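Last edited 2nd August. Applies to the bed-making part of the Lowther household notes only. Laundry and kitchen have their own files.

# Fitted sheets: notes and item list

This folder holds written instructions and photos for putting a fitted sheet on a bed. The notes started as a page for guests and short-stay renters at Hivasau and got moved here when the page grew too long to print.

## What is in the folder

| File | Contents |
|---|---|
| `steps.md` | The full procedure, corner by corner |
| `items.csv` | Sheets, pillowcases and mattresses, 56 rows |
| `care.md` | Washing and drying |
| `photos/` | Pictures referred to in the steps |

`items.csv` has one row per item. The columns are `item_id`, `type`, `main_color`, `print`, `edge` and `notes`. Leave `notes` blank if there is nothing to say. Please don't put "n/a" in it, as the Pallix import reads that as text.

## Short version of the steps

1. Take everything off the mattress except the pad, if there is one.
2. Lay the sheet out with the elastic side down. Find the care label. On most of our sheets it goes at the foot.
3. Start with a far corner. Pull the pocket all the way down past the bottom edge of the mattress.
4. Do the corner diagonally opposite next, then the other 2.
5. Hold the hem close to the corner with both hands when you pull. Pulling on the flat part stretches the fabric and doesn't move the elastic.
6. Run a hand along each side and tuck in any hem that is still showing.
7. Smooth from the middle outward. Pillows go on last.

If the last corner won't reach, the sheet is usually turned sideways. Take off 2 corners, give it a quarter turn and start again.

## Known problems

- Sheets from the Bralura set shrink in a hot dryer. 8 of them were moved to the spare shelf and are marked `short` in `notes`.
- Busy prints make it hard to tell the long side from the short side. Go by the label. The direction of the print is not consistent from one sheet to the next.
- `print` is free text. "Horses", "horse" and "horse figures" all turn up and should be treated as the same value.
- Thread count was only filled in where the packaging was still around. The ones listed at 400 came from a single order.
- `care.md` is out of date on bleach. Don't use it on anything with a colored print.

## Changes

- August: merged the two corner sections, dropped the flat sheet page, renamed `border` to `edge`.
- Older changes are at the bottom of `steps.md`.

To add an item, copy the last row of `items.csv` and change the ID. IDs are not reused when something is thrown out.

## Photos for the corner step

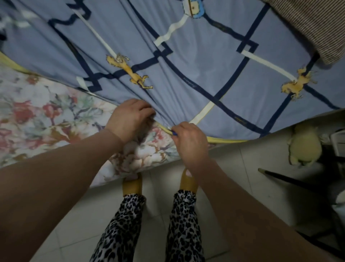
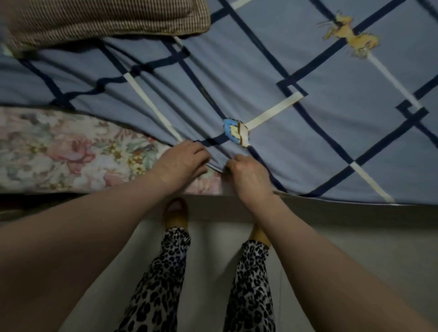
*Blue printed fitted sheet on a mattress with a floral cover. The first photo shows both hands at the corner.*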